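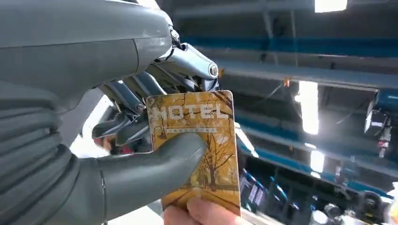 Couette en duvet qui fait des paquets après lavage : récupérable ?

Posté par Lillow dans Linge de lit et literie

Bonjour à tous ! J'ai enfin osé laver ma couette en duvet d'oie (220 x 240, celle que je sors en octobre et que je ne quitte plus jusqu'au printemps). L'étiquette indique 40 degrés maximum et sèche-linge autorisé à basse température. Lavage impeccable, elle sent très bon, mais après deux cycles de séchage le duvet est tout ramassé dans les coins des carreaux. Au milieu il n'y a plus rien, on voit la lumière à travers ! J'ai secoué, tapoté, étendu sur la rambarde du balcon, ça bouge à peine. Et il y a une petite odeur de basse-cour quand j'approche le nez, alors qu'à la sortie du tambour ça sentait la lessive.

Est-ce que je dois la relaver ? La porter au pressing ? Ou est-ce qu'elle est fichue ? Je l'adore, cette couette, elle est légère comme tout et je dors merveilleusement bien dessous.

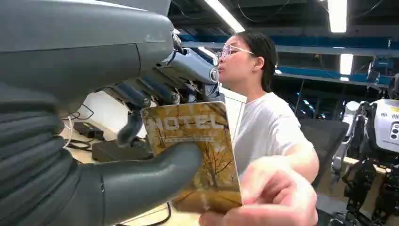
Jellitz
Pas fichue du tout, rassure-toi ! Elle est simplement encore mouillée à l'intérieur. Le duvet garde l'eau très longtemps, le tissu paraît sec au toucher et dedans les paquets sont humides, d'où l'odeur. Tu la remets au sèche-linge, basse température, avec des balles de tennis propres (mets-les dans des chaussettes si tu as peur que la couleur déteigne). Toutes les 20 minutes tu arrêtes, tu sors la couette, tu défais les paquets à la main en les écartant entre les doigts, tu la retournes et tu relances. C'est long, il faut y passer l'après-midi, mais quel plaisir quand elle regonfle d'un coup !

Surtout ne la range pas dans sa housse tant que tu sens le moindre grumeau.
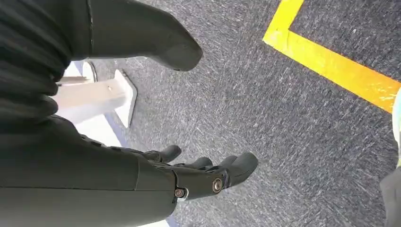
Niveau : facile, mais prévoir du temps

Veerle Hermans
Entièrement d'accord avec Jellitz, et j'ajoute une chose : la taille du tambour. Une couette de 220 x 240 dans une machine de 7 kg, ça tourne en boule et l'air chaud n'arrive jamais au centre. Moi j'emmène la mienne à la laverie le vendredi matin, quand c'est calme, et je prends le plus gros séchoir. Le résultat n'a rien à voir, elle ressort comme neuve - franchement j'ai failli danser devant le séchoir la première fois.

Pour vérifier qu'elle est bien sèche, je la pèse. Je monte sur le pèse-personne avec la couette, puis sans, et je compare avec le poids noté avant lavage. Si elle est plus lourde, elle repart pour un tour. Comme tu n'as pas pesé la tienne avant, sers-toi de ton nez et de tes doigts, et laisse-la ensuite bien à plat sur un étendoir jusqu'au lendemain, dans une pièce aérée.

Et la prochaine fois, très peu de lessive liquide, pas d'adoucissant (il colle le duvet) et un rinçage supplémentaire. 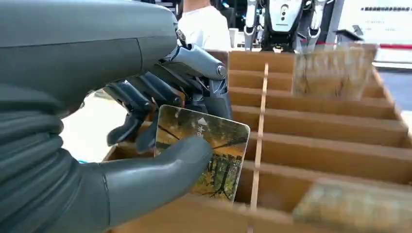

Autres réponses

Nikolaidis
La mienne est en synthétique et elle a fait pareil, je l'ai jetée. Sinon un coup de sèche-cheveux dans les coins ?

Lillow
Merci merci merci ! Je suis allée à la laverie avec les balles de tennis et elle a doublé de volume ! Il reste deux carreaux un peu plats au pied, je les masse le soir devant la télé. L'odeur est partie. Nikolaidis, j'ai essayé le sèche-cheveux sur un coin, ça prend un temps fou, mais pour une petite tache ça doit aller. Je note le poids à l'intérieur de la housse dès ce soir.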